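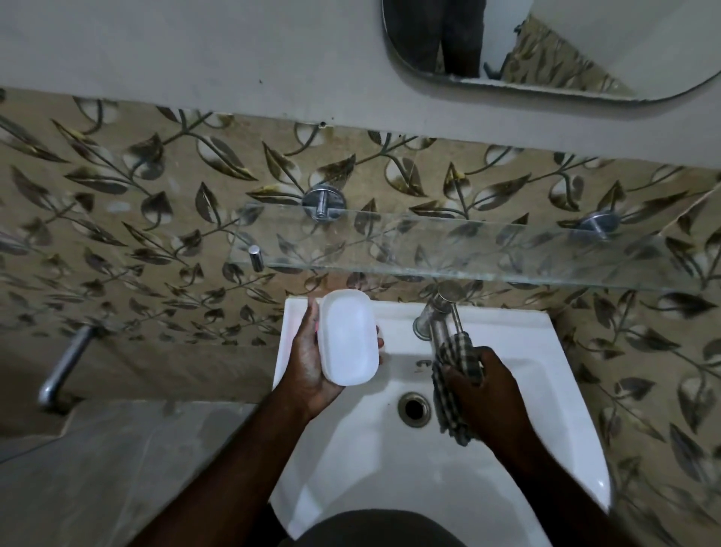 Household cleaning routines are usually studied through diaries, in which people report what they cleaned and how often. Diaries record whole rooms well but tend to miss small fixtures. Respondents in Hisdale wrote "did the bathroom" and left it there, although a single turn at the washbasin may take in a chrome faucet, with a checked cloth held against it, and a soap dish in the other hand. We therefore asked 261 households to fill in a item-level form for 5 weeks in place of an open diary. The form was adapted from the one used by Jabłońska and Malinowski in the Storum survey. Of the households that enrolled, 200 returned complete forms, and only these are used below.

Items were sorted into three groups: fixed surfaces, fittings, and loose items. Loose items gave the most trouble in coding. A soap dish could be entered under "sink" or under "accessories," and the two coders (Issa and Tawfik) did not agree at first. We settled on coding it as a loose item whenever it was cleaned by hand apart from the surface it stands on, as in Figure 3.

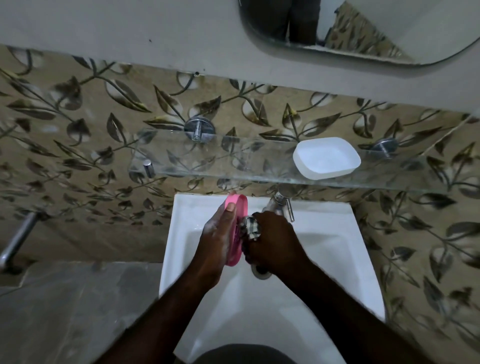 ### 3.2 Timing of entries

Forms were left in the kitchen or bathroom, as the household preferred. Entries made more than a day after the task were kept but flagged. Most flagged entries came from December, when several households were away and filled in the missing days on their return. Removing them did not change the order of the three groups.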